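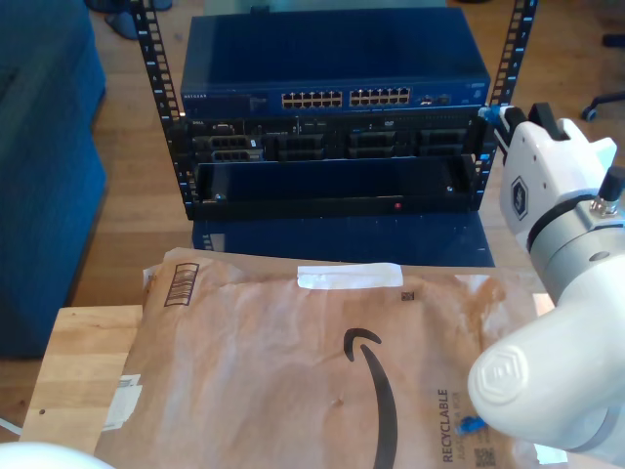 The open rack at the Pretanell building, with a Netgear switch mounted above a Dell server.

Pretanell Moves Its Network Gear Out of the Closet

June 5, 2022

The Pretanell community learning center has moved its network equipment out of a storage closet and into an open rack in the first-floor lounge, center manager Roya Mohammadi told members this week.

The rack holds a Netgear switch at the top and a Dell server directly under it, with a shelf tray below. It replaces a wall cabinet that had been in use since the center opened. The closet it hung in will go back to storing folding chairs and art supplies.

Mohammadi said heat was the main complaint. The closet has no vent, and the door had to be propped open on warm afternoons. Staff also had trouble reaching the cabling, which ran behind the cabinet and could only be checked by taking the cabinet off the wall.

"We had one person holding a flashlight and another one lying on the floor," she said. "I would like to be done with that."

The center spent $2,636 on the project. Of that, $1,475 went to Rirex, the local firm that ran new cable to the classrooms and the front desk. The rest covered the rack, the shelf and smaller parts. The switch and the server were already owned by the center.

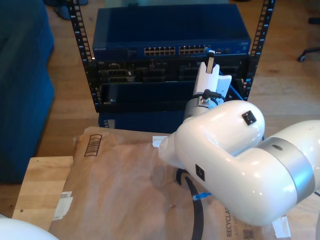
Photo: Ningsih Lumenta / Pretanell

Lawal Usman of Rirex said an open rack suits a small site because both sides of the equipment can be reached without removing anything. The perforated rails leave room to add a second switch or a patch panel later.

The new wiring connects 14 wall outlets. Twelve are in the classrooms and two are at the front desk, where the sign-in computer and the printer had been sharing a single line. Blue cable was chosen for the network runs so it can be told apart from the gray phone lines still in the ceiling.

Members noticed the work mainly through a short loss of service. The wireless network was off for one morning while the switch was moved, and the computer room opened late. Saodah Ngui, who teaches the beginner spreadsheet class, held her session on paper and said she will repeat the lesson for anyone who wants it.

Some members have asked whether the rack will stay in plain view. Zulkifli Ngau, who handles the building schedule, said a low partition has been priced but not ordered. Until then, people using the lounge are asked to keep bags and drinks away from the equipment and to leave the cables alone.

A second round of work is planned for September, when the upstairs meeting room will be wired. That room now relies on wireless service, which drops out near the back windows. The upstairs work has not been put out for bids. Members who use the meeting room regularly can leave notes at the front desk on where they would like the outlets placed.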